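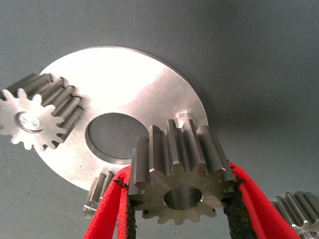
Mechanical Drawing and Machine Elements
Handout 7: Gear trains, first part
Instructor: Urs Brunner

Read this before the workshop session. You need last week's notes on circles and tangents.

Terms

Pitch circle – the imaginary circle on which two gears roll against each other. All speed calculations use it, not the outside diameter.
Module – pitch diameter in millimeters divided by the number of teeth. Two gears must have the same module to mesh.
Center distance – for two outside gears, half the sum of the pitch diameters.
Backlash – the small gap between the teeth. Some is needed for oil and for heat growth.

Speed ratio

Teeth pass the meeting point one for one, so a small gear driving a larger one turns faster than it does. The ratio is the number of teeth on the driven gear divided by the number on the driver. Each outside mesh also reverses the direction of turning. A gear placed between the first and the last changes the direction but leaves the ratio alone. Students lose marks on this every year, usually by multiplying in the middle gear.

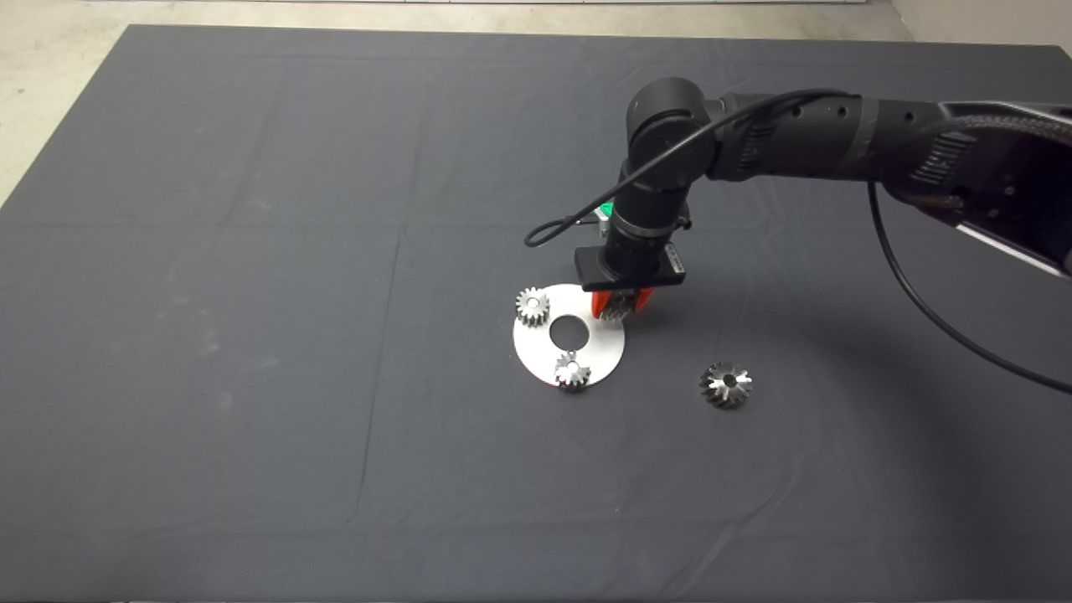 In a compound train, two gears are fixed to the same shaft and turn together. Work out the ratio of each meshing pair, then multiply the ratios. If torque is asked for, it goes up by the same factor that speed goes down, less the losses to friction.

Drawing practice

Do not draw every tooth. Show the outside circle as a solid line and the pitch circle as a thin chain line. Put the tooth count and module in a table beside the view. Bores and keyways are dimensioned as usual.

Homework

Read chapter 8 of the Herthorpe reader, leaving out the part on worm drives. Do problems 2 and 7. For problem 7, draw the train first and mark the direction of each shaft with an arrow. Show your working, including units where there are any. Hand in on paper.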